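Tedham Southerly

The Tedham southerly is a cool wind change that reaches the coastal town of Tedham and the farming country behind it, mostly between October and March. It follows hot northerly weather and can lower the temperature by 8 degrees within minutes of arriving.

The change forms when a trough moves along the coast ahead of cooler sea air. The Kinberg hills slow the inland part of the front, so Broltport often stays hot until early evening — well after Tedham has cooled.

Rain is usually light. The rain gauge at Kinberg, at 609 metres, tends to record more than those on the coast, where low cloud and drizzle are common the next morning.

Precious Galang, a local weather observer, described the wind in a short study of the town's summer records. She sorted the changes into four types by time of arrival and strength. The strongest type brings gusts that can damage fruit crops and bring down branches.
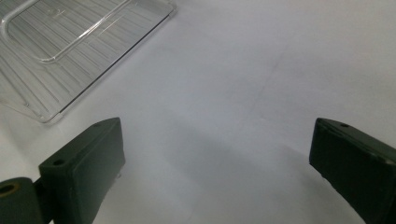
The weaker types often fade before reaching Broltport and may pass there as little more than a shift in wind direction.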